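Home | Products | Applications | News | Support | Contact

Zustidov Publishes Results of Gripper Comparison for Small Parts in Deep Containers

SKAMANBRIDGE, 8/8/24 — Zustidov, a supplier of components for light automation, has finished a comparison of four electric grippers for the picking of small parts from deep, round containers. The work was done in the company's test room in Skamanbridge, together with the packaging firm Ayele, and the results are available from today to all customers who ask for them.

The comparison was started in April, after several customers reported the same difficulty. A gripper which works very well on a flat tray can become a problem when the part lies at the bottom of a narrow container. The fingers need space to open, the body of the gripper comes near to the rim, and the camera loses its view of the part in the last moment before the grasp. Until now Zustidov gave advice on this from experience only. The company wished to have measurements.

All four grippers have two fingers and were mounted in turn on the same robot arm, with the same controller and the same program. Only the finger stroke and the offset of the tool were changed between the tests. Each gripper was asked to make picks from three types of container, with parts that Ayele selected from its own packing lines: caps, short tubes and a folded insert of thin card. In total 1,423 picks were recorded. A pick was accepted only if the part was lifted above the rim, held during a short move to the side and put down without falling.

"We have tried to be fair to every model," said Huw Mathias, who is responsible for application testing at Zustidov. "If one gripper needed a slower approach, we wrote this down and we did not hide it in the average. A customer who has plenty of time for each pick can make a different choice from a customer who has not."

The main result is that the opening width matters less than many users expect. The gripper with the widest opening was the best on the flat tray, but it came only third in the deep container, for the reason that its fingers touched the wall before they could close on the part. The narrowest model, called Gripper B in the report, lifted 52 of 60 caps from the deepest container at the first attempt. The widest model lifted 29 of 60 under the same conditions. On the folded insert all four models were weak, and Zustidov does not recommend any of them for this part with standard fingers.

The second result concerns the fingertips. Changing from flat tips to slightly rounded ones improved the picking of tubes for each of the four grippers. On caps the difference was small. The rounded tips are simple to make and the drawing is added to the report, so that customers can produce them in their own workshop.

Camera position was also compared. A camera mounted at the wrist gave a good view from a distance but lost the part when the fingers entered the container. A fixed camera on a stand beside the table kept a view of the rim during the full movement, although it could not see the bottom. The best results were reached when the fixed camera was used to find the center of the container, and the wrist camera was used once, at a height of 100 mm above the rim, to find the part. After this the arm went down without further correction.
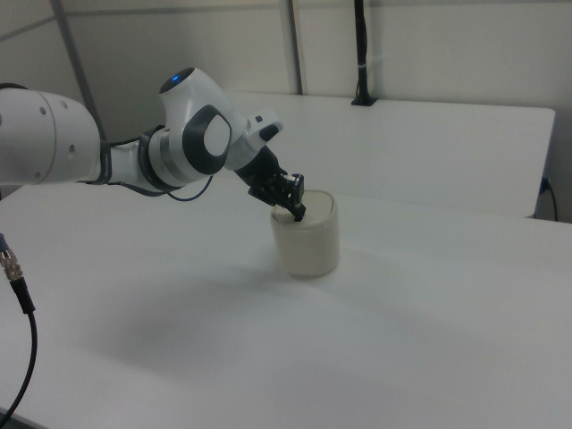
Cable routing is treated in a separate chapter, which was not in the first plan. During the early tests two runs had to be stopped when the gripper cable pulled tight at a turned wrist position, and these runs are not included in the results. The report gives a recommended length of free cable for each model and shows where it should be fastened.

Ayele has already decided to use Gripper B on a trial station for caps. The station will work beside the present manual line and will be reviewed after the first months. The card insert will continue to be packed by hand.

"For us it was useful to hear also what does not work," said a spokesperson for Ayele. "We had a plan for the insert, and we have now put this plan aside. It is better to know it before the machine is ordered."

Zustidov points out that the results are valid for the parts and containers which were tested. Heavier parts, oily parts and containers with a lid or an inner edge can give a different order. The company is ready to repeat the main series with parts sent by customers, and a form for this request is found at the end of the report.

A second comparison is in preparation under the project name Jotel. It will keep one gripper and change the controller, with attention to how quickly the arm stops when the fingers meet a hard surface. The list of controllers is not yet closed, and manufacturers who wish to take part are invited to write to the test room — a short technical description is enough for the first contact.

The full report, with the tables for each gripper and the drawing of the rounded tips, can be requested without charge from the Zustidov office in Skamanbridge. Visits to the test room are possible by appointment.

Press contact: Huw Mathias, Application Testing, Zustidov, Skamanbridge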